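Home Tickets Hardware Data Wiki Sign in

Search tickets and notes

4 min read

Ticket 1899: Towel folding demos rejected at upload, gripper width stuck
Project: Kenetti
Site: Plodville
Status: Resolved, one follow-up open
Opened: February

Problem as reported

Recording towel folds with the hand-held grippers. Out of 87 demos sent to the Senance server, 35 came back rejected with "width out of range". The rest were accepted. Rejected ones are spread over the whole session. The video plays fine in all of them. The operator says the fingers open and close normally by hand and nothing feels loose.

Both grippers were calibrated at 9:10 a.m. before the first demo. Same software build as the previous session.

First reply

Please send the width plot for one rejected and one accepted demo, and a still from the gripper camera with the fingers open over the towel. Don't recalibrate yet. If you recalibrate now we lose the offset we're trying to find.

Site reply

Plots attached to the ticket. On the rejected demo the width goes flat near the closed end and then drops below zero for a few frames. The accepted demo gets close to zero but never crosses it. Still is below, cream towel, fingers apart.

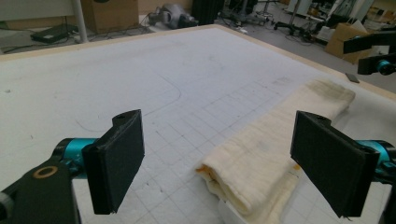 Step 1. Check the fingers

Both pads are on and facing each other across the gap, so this isn't a missing or reversed pad. Asked the site to close the fingers fully with nothing between them and read the live width. It should say 0. It said minus 1.4 mm on this gripper and 0.0 on the other one.

Step 2. Check the calibration file

The file for the bad gripper has a closed value taken with something between the pads. The site thinks a corner of a towel was caught when they ran the routine. That fits the plots. Any demo where the fingers closed all the way went negative and was thrown out. Demos where they held a thick fold the whole time passed.

Step 3. Recalibrate

Cleared the towel off the table, wiped the pads, ran the routine twice. Both runs gave the same closed value. Live width now reads 0.0 with the fingers shut. Recorded 38 new demos on the same task and uploaded them. All accepted.

Step 4. Old demos

The offset is constant, so the rejected demos can be fixed. Ran the Polishchuk script with the new closed value on the whole session, including the ones that had been accepted, because their widths are off by the same amount. Do not fix only the rejected ones. You'd end up with two different width scales in one training set.

After the fix all 35 passed the range check. Spot checked the plots against video at the moment of first contact and the widths line up.

Notes for the next session

- Run calibration on a bare table before any towels come out.
- Read the live width with the fingers shut. If it's more than 0.3 mm off in either direction, run the routine again.
- Upload the first five demos and wait for the result before recording more.
- Keep towels with stains in the set. The question came up again. They are wanted.
- Write the towel color in the notes field. Several entries were blank.

Follow-up

Open: the routine should refuse to save a closed value if it differs from the last one by more than 1 mm. Moved to the software queue. Until that's in, the live reading is the only check.

Site confirmed uploads are still clean at 4:30 p.m. Closing the hardware part of this ticket.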